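我搬到 Plaltstead 以后，第一件买的大东西是洗衣机，第二件是 Poulain 的扫地机。洗衣机我从来不叫它机器人，扫地机我叫。后来我想过这个区别，觉得有一点不公平。洗衣机做的工作比较重，也做得比较好，但是它站在墙角不动，所以我们觉得它只是电器。扫地机在地上走来走去，撞到椅子会转弯，我的邻居就问我它有没有名字。

没有名字。我学中文的时候，老师让我们每个月写一篇文章，题目自己选。现在我没有老师了，可是这个习惯还在，所以这个博客每个月都有一篇。这是2020年6月的一篇，题目是：机器现在能不能做家务，能不能做车间里的小活儿？如果我有哪个词用得不对，请在下面告诉我，我会改。

## 先说家里

我的扫地机每天上午工作。它能扫客厅、走廊，还有床下面我自己不愿意去的地方。对这些地方我很满意。它不能做的事情，我写在冰箱上的一张纸上，写了两个月，纸的背面也快写满了。我抄几条：

- 袜子。它会把袜子吃进去一半，然后停下来叫我。
- 地毯的穗子，跟袜子一样。
- 门槛。卧室的门槛它有时候能过去，有时候不能，我没有找到规律。
- 充电线。我现在每天晚上把线收起来，这件事情以前我不做。

最后一条我想多说两句。买扫地机以前，我每个星期扫一次地，大概很不认真。买了以后，我每天收拾地板，好让机器能扫。地板确实干净多了，但是如果问我“机器替你做了多少家务”，我回答不出来。它做了扫地，我做了“准备扫地”。准备的工作比扫地轻一些，可是每天都有。

我母亲听了以后说，那就是说它让你变勤快了。她觉得这是优点，准备也买一台。

厨房里的情况差不多。洗碗机洗碗，但是把碗放进去、拿出来，都是人。我家的杯子形状不一样，有一个很高的，只能放在左边，不然会挡住上面转的那个东西。这个知识在我的手里，我从来没有写下来过，我丈夫放的时候就总是放错。要让机器学会它，得先有人把它说清楚，而我连对丈夫都说不清楚。

## 再说车间

我在 Fetberg 上班，我们做灯具的零件，也包装。厂不大。我的工作是质检，有时候包装忙，我也去包装那边帮忙。

前年厂里买了一台 Nokeck 的机械臂，放在包装线的最后面，工作是把纸箱从传送带拿到托盘上。它做得很好，我愿意这样写清楚，因为网上有很多文章只讲机器的笑话。它一个班搬大约400个箱子，不抱怨腰疼。以前做这个工作的同事现在做别的，他自己说比以前舒服。

但是箱子都是一样的，来的方向也都一样。八月的时候我们换了一种新箱子，盖子上多了一条开口，机械臂的吸盘正好吸在开口上，漏气，箱子就掉了。师傅来调，调了一天，把吸的位置移开一点，就好了。人遇到这种事情，换一下手就过去了，可能自己都不知道自己换了手。

把零件放进小袋子这件事，我们还是用手做。一个袋子里放5个螺丝、一个垫片和一张说明书。螺丝可以用机器数，数得比我准。困难的是袋子。塑料袋子是软的，有静电，两个粘在一起，要用手指搓一下才能打开。我看过展会上的机器开袋子，用的是吹气，那是专门的一种袋子，挂在专门的架子上。我们的袋子是从纸盒里拿出来的，歪的，有时候折了角。老板问过价钱，问完以后没有再提。

所以我现在觉得，大家问“机器能不能做某件事”，这个问题问得太大。搬箱子和开袋子，在我们厂的同一条线上，离得不到几步路，一个已经是机器做，一个可能很多年以后还是我做。

## 桌子上的活儿

地板和纸箱说完了，我最感兴趣的其实是桌子。桌子上的东西小，种类多，每一样拿的方法都不同，而人收拾桌子的时候脑子里常常在想别的事情。

我自己练毛笔字，练得不好，但是练了好几年了，所以我拿书法桌来想这个问题，比拿别的桌子容易。写完字以后要做什么呢？毛笔洗干净，把水挤掉，把笔头理尖，挂回去。墨盖好。练习用的垫子摆平，别的东西放回原来的地方。我做完这些要五分钟左右，冬天水冷，会快一些。
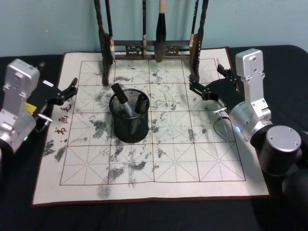 *书法练习垫、笔架、笔筒，左右各有一只机械手。*

我看这样一张桌子，首先看的是笔架。我家的毛笔挂在笔架上是靠一个小绳圈。对我来说，把绳圈套到钩子上是一件要眯着眼睛做的事。绳圈是软的，每次的形状都不一样，笔又会转。我常常第一次套不上，第二次用左手扶住笔架，才套上。两只手在这里很重要：一只手扶，一只手套。只有一只手的机器，我觉得不用试挂毛笔了，先给它再装一只手吧。

细的毛笔和粗的毛笔又不一样。粗的那种笔头很大，重心在下面，拿上面的时候它会摆。夹子夹得太轻，笔会滑；夹得太重，竹子的笔杆会裂，我自己就用门夹裂过一支（我没有用力，是门用力）。木头的杆子结实一点，也有漆，漆会掉。人的手指有肉，夹什么都有一点余地。两根金属的手指没有肉，余地要靠算，或者靠外面包一层软的东西。

笔筒比较容易。笔筒的口是圆的、朝上的，笔放进去以后歪一点也没有关系，它自己会靠在边上。我猜如果让我给机器排学习的顺序，我会先让它学把笔放进笔筒，再学从笔筒里拿出一支来，最后很久以后再学挂毛笔。金属网的笔筒我有过一个，缺点是很轻，笔往一边靠的时候，它会跟着走。人会顺手把它按住。又是另外一只手的事情。

然后是垫子。印着米字格的垫子，用久了会有灰色的印子，这个会练字的人都知道。请问，这些印子是脏吗？我练字的第一年觉得是脏，用湿布擦，结果把格子线也擦淡了。现在我不擦。可是如果我对一台机器说“把桌子收拾干净”，它看见满垫子的灰印，应该怎么办呢？它可能比我第一年更认真，擦到格子都没有了才停。“干净”这个词，我在中文课本第一册就学了，到现在我还不能完整地解释它。在书桌上，印子可以留下，茶杯的水圈不可以。在厨房里，铁锅的黑色可以留下，玻璃杯上的白点不可以。没有人教过我这些，我是一件一件被人说了以后才知道的。

## 我自己的标准

看别人的演示视频，我以前只看成功不成功。现在我有几个问题，每次都问：

1. 视频是不是加快了？我见过一个叠毛巾的，下面用很小的字写着速度倍数，我第一次看没有看到。
2. 东西是谁摆好的？如果每次开始以前有人把东西摆在同一个位置，那么这个人也在做家务。
3. 掉了怎么办？我最想看的就是东西掉在地上以后的那一段，可惜一般都剪掉了。
4. 换一个别人家的桌子行不行？

我的扫地机在第一条没有问题，第二条不及格（摆东西的人是我），第三条它会叫我，第四条它在我母亲家里也能用，因为我母亲家里没有穗子。Nokeck 的机械臂，第二条靠传送带，第三条它会停下来亮灯，等人来捡。

你们看，两台我天天见的机器，在“掉了怎么办”这一条上，答案都是叫人。我不觉得这个答案丢脸。我的徒弟刚来的时候，答案也是叫人，叫的是我，一天叫很多次，后来慢慢就少了。机器叫人的次数会不会慢慢变少，我不知道。我的扫地机用了这么久，叫我的次数没有变少，变少的是地上的袜子。

## 会不会写字

有朋友问我，既然你练书法，你怎么看机器写毛笔字。这个我早就见过了，在商场里，写“福”字，500个人排队，我也排了。字写得比我好，这是真话。每一个“福”都一样好，我前面的人和后面的人拿到的，跟我的放在一起看不出区别。

不过那台机器写完以后，旁边有一个年轻人给它换纸，给它蘸墨，晚上应该也是他给它洗笔。如果有一天我能买一台，我希望反过来：字我来写，写得不好也是我写，洗笔和挂笔请它做。水冷的时候尤其请它做。

价钱我不敢想。我现在愿意为“每天晚上洗笔挂笔”付多少钱呢？我算了一下，大概等于一双好一点的橡胶手套。手套我已经有了，挂在水池旁边，右手那只破了一个小洞，周末去买新的。

下个月我想写洗衣服，特别是叠床单，那种四个角有松紧带的床单，我到现在也不会叠。如果你会，请留言，最好用简单的中文。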